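Hornis Cricket Scorebook, Club Edition

A bound scorebook for clubs, schools and leagues, supplied by Delix Sports Stationery.

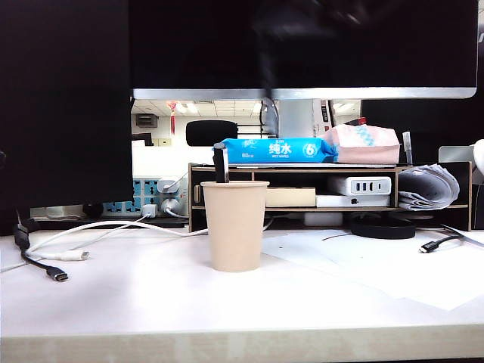

Overview

The Hornis Club Edition is intended for scorers who keep a full written record of every match. Each book holds 30 matches, with a double page given to each innings. The layout follows the traditional box method, and scorers who have used earlier Hornis books will find the columns in their usual order.

The bowling analysis has been widened for this edition. Wides and no-balls now have separate columns, and there is space beneath each bowler's name for a change of end. The fall of wickets is recorded along the foot of the batting page.

Paper and binding

The pages are heavy cream paper, suitable for pencil, ballpoint and fine-tipped coloured pens. Fountain pens are not recommended. The book is sewn and opens flat on a table. The cover is dark green board with a cloth spine, and a panel is provided on the front for the club name and season.

Specification

Matches per book: 30
Innings per match: 2
Format: landscape, A3 when open
Ruling: grey, with red over divisions
Cover: dark green board, cloth spine
Supplied with: season summary sheets, card marker

Limited-overs matches

The standard ruling is suitable for matches of up to 50 overs a side. Clubs that play mainly evening cricket may prefer the Pyo Short Form book, which has fewer over columns and larger boxes. The two books share the same cover size and may be stored together.

Personalisation

Club names and badges can be blocked in gold on the front cover. Artwork should be sent with the order, and a proof will be returned for approval before work begins. Personalised books cannot be returned unless faulty - please check all spellings carefully.

Orders and delivery

Orders from leagues and county associations are accepted in quantities of up to 200 books. Larger orders should be discussed with the sales office in advance. Books required for the start of the season should be ordered by February.

Related products

Pyo Short Form Scorebook
Grilora Scorer's Pencil Set
Hornis Umpire's Pocket Pad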